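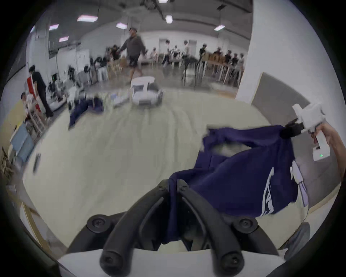
## Notes from the pit wall, June 2022

Hello again, and sorry this one is a little later than usual. I got home from Clundden with a sunburned neck and a voice like a gravel truck, and it took me a few days to face the keyboard. But what a weekend! If you weren't able to make it up the hill to the circuit, let me try to catch you up.

For anyone new to the list, Skanell is the small team I've been following around the regional touring car series for a good while now. Two cars, one elderly truck, and a lot of sandwiches. Volodymyr Tymoshchuk drives the number 50 car and Uliana Panasiuk is in her first full season in the other one. I do timing and lap charts when they'll let me, and I write this letter whether they let me or not.

Qualifying was a mess for us. It rained just enough to make the downhill left greasy, and Volodymyr ran wide there on his best lap and lost the back end over the curb. No damage, but he was stuck down in eleventh. Uliana went out later, when a dry line was starting to show, and put it fourth. Fourth! I wrote the time down twice on my chart because I didn't believe the first one.

Yurii Antoniuk, who engineers her car, had gambled on slicks with eight minutes left. Half the paddock stayed on wets. I asked him afterward if he'd been sure and he said, "No, I was tired of waiting." Good enough for me. 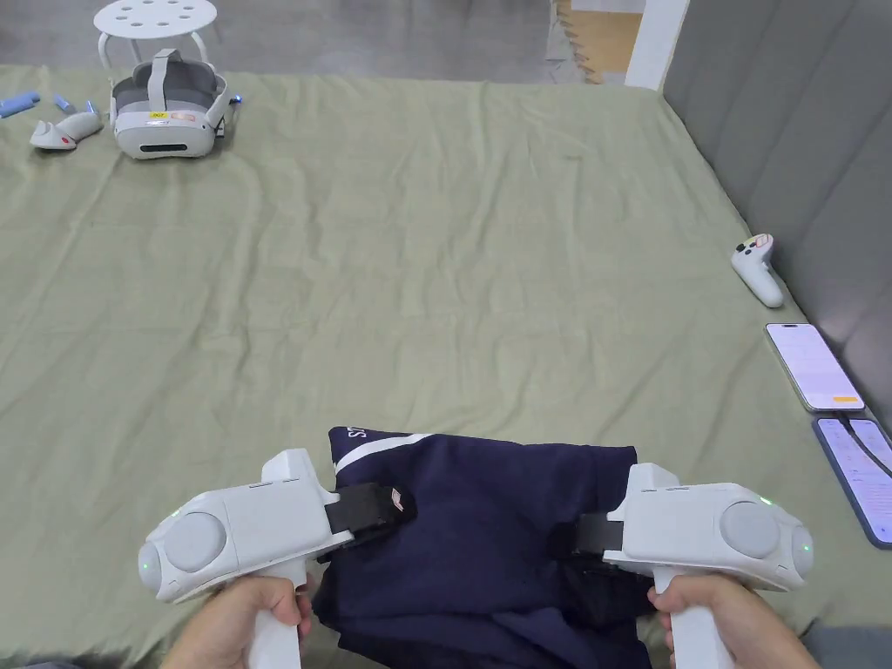

*Navy cloth on a pale green sheet, held at both sides.*

Race one was dry all the way through, and you could see straight off that the new Manalo tire was going to be the story. It comes in fast and then it goes away, and if you lean on it in the first five laps you pay for it in the last five. Attila Borbély in the Calitz car went off like a rocket and had a huge gap by lap six. By lap fourteen he was sliding all over the place and you could see the whole pack coming up behind him.

Uliana was so patient. I'd have been screaming into my helmet. She sat in fifth, let two people have a silly fight over the chicane, picked them both up when they ran each other out onto the grass, and finished third. Her first podium in this series. She forgot to take her gloves off to hold the trophy and nearly dropped it.

Volodymyr got up to seventh from eleventh, with one really lovely move around the outside of the hairpin that I don't think the TV cameras caught at all. I caught it. I spilled coffee on my lap chart and there's a brown ring where laps nine to twelve should be, so if anybody wrote those down please send them to me.

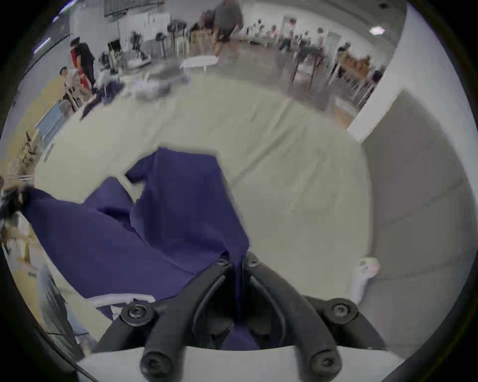 *Dark purple fabric on a white cover.*

Race two I'd sooner skip, but fair is fair. First-corner contact, Uliana got tagged in the right rear and spun to the back, and the safety car was out for ages. She climbed to thirteenth and set the third-fastest lap doing it. The stewards called it a racing incident. I've watched the replay a lot and I still think the other guy could have braked a touch earlier (he may read this, hello).

Volodymyr finished fifth, quietly, which is how he does most things. Those points matter. That puts Skanell on 211 in the teams' table against 298 for Calitz. It's a big gap, sure, but there are four rounds left and they've got to nurse these tires as well. Back in February, when we were all standing in the workshop looking at a gearbox in a plastic crate, I'd have taken second place at this point and bought everybody dinner.

The crowd was great too. The circuit gave the attendance as 3,000 for the second day, and I think most of them were in front of me in the line for fries. It was so nice to see the bank above turn two full again, with kids up on shoulders and flags all along the fence.

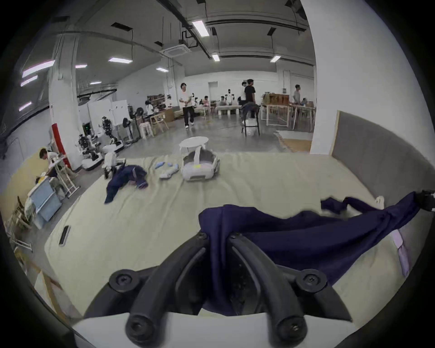 ## Before the next round

- There's a test day coming up on the short layout. Liudmyla Kravchuk has the gate list, so get your name to her if you want to come and stand around in the pit lane with me.
- The truck needs a new alternator. If you know someone with a good one, tell Yurii.
- I'm putting together a full tire comparison from both races. It'll go out as a separate email with all my charts, minus the coffee laps.
- A few of you asked about race two onboard footage. Uliana has it and says I can share it once she's cut out the swearing.

Write back if I got anything wrong. See you by the fence at turn two.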